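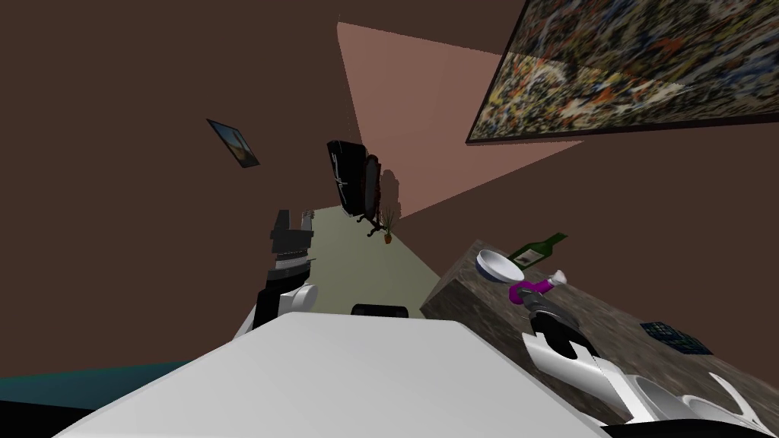 Ticket 900: Head view rolled over in kitchen sim, right wrist view also off
Opened by: Osian Penry
Assigned to: Llinos Mostyn
Opened: February 2, 2026
Status: open, workaround in place

Summary

The head camera in the kitchen sim renders with a heavy roll. The floor runs off at a diagonal and the counter looks like a ramp. The arms respond to commands. I want this fixed before we bring the same config over to the real arms on the shop bench.

Setup

Shop desktop, the one by the drill press. Garelex sim build from May, our own scene file, Olleck bridge for the leader arms. Purple object on the counter with the bowl and the green bottle. Task is a plain pick with the right gripper.

What I tried

1. Restarted the sim and the bridge. No change.

2. Loaded the scene without the bridge. Same roll, so the leader arms are out of it.

3. Went back to the stock head mount file. View came up level. Put our file back and the roll returned.

4. Checked whether the room itself was rotated in the scene file. It isn't. World up is correct and the bottle stays put when physics runs for 2,000 steps.

5. Ran the right arm to the counter using our mount file, to get a second view of the purple object next to the gripper. The chair, the black cabinet and the wall pictures all lean along with the counter.

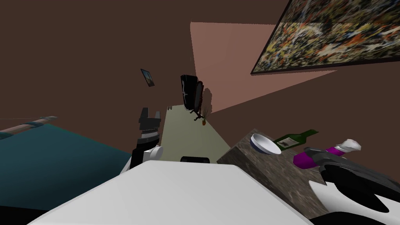
6. Printed the mount rotation at load. The numbers match what I typed in, so the file is being read. I think the order is wrong.

Comment from Llinos Mostyn

Agree on the order. The mount file stores the quaternion with w last and the Garelex loader wants w first. Kianoush Farahani hit the same thing on his Tarton base last year. Swap it and reload. Also check the wrist cameras, they were copied from the same template.

Comment from Osian Penry

Swapped on the head mount. Level now. Did the wrist next and left the old value in for one run so there is something to compare against. In the wrist view the fingers come up from the bottom as they should, with the purple object standing between them and the bottle behind it. I had expected the fingers to come in from the side, so either the wrist offset is hiding the problem or the wrist was never wrong.
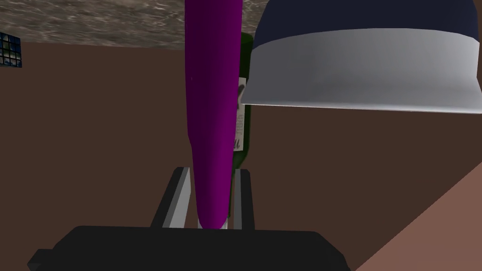

Wrist view, old mount value, purple object between the fingers.

Comment from Llinos Mostyn

The camera is fixed to the gripper, so fingers at the bottom only tells you the camera and gripper agree with each other. It doesn't tell you the wrist joint is where the bridge thinks it is. Read joint 9 with the arm parked and compare it to the leader.

Comment from Osian Penry

Will do. Ashraful Munasinghe has the leader arms apart for the new Vaughan bearings, so that waits until they are back together.

Workaround

Use head_mount_b in the shared folder. Leave the wrist file alone for now. If you saved demos with the old head mount, keep them in a separate folder and don't mix them with new ones. I have 100 of those to sort through.

Left to do

Read joint 9 and post both values.
Add a check at load that warns if the head camera roll is not near zero.
Mared Gittins to update the bench notes with the w-first order.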